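Washing denim in hard water

Tap water at the Flemden house tests at 400 ppm on the cheap meter, up from 20 ppm at the old place in Tadville. I had been using the same detergent and the same dose for both. The symptoms were stiff fabric, gray residue in the seams and a faint sour smell after the second wear.

Changes so far:

Detergent dose up by one third. Washing soda, 30 grams, in the drum before the load goes in. Spin reduced from 1000 to 600 rpm - higher speeds set creases in heavy cotton that an iron will not fully remove. No fabric softener.

Olga Daza suggested citric acid in the rinse. It works on towels. I have not tried it on anything with metal hardware and would keep the dose low.
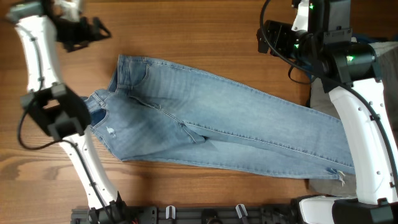

Drying matters less than I expected. Line drying indoors in January takes a day and a half for 14 oz cloth, and turning the legs inside out at the halfway point saves a few hours. The dryer is faster but shrinks the inseam, so I use it for the last ten minutes only.

Next test is a full load on Saturday with the soda left out.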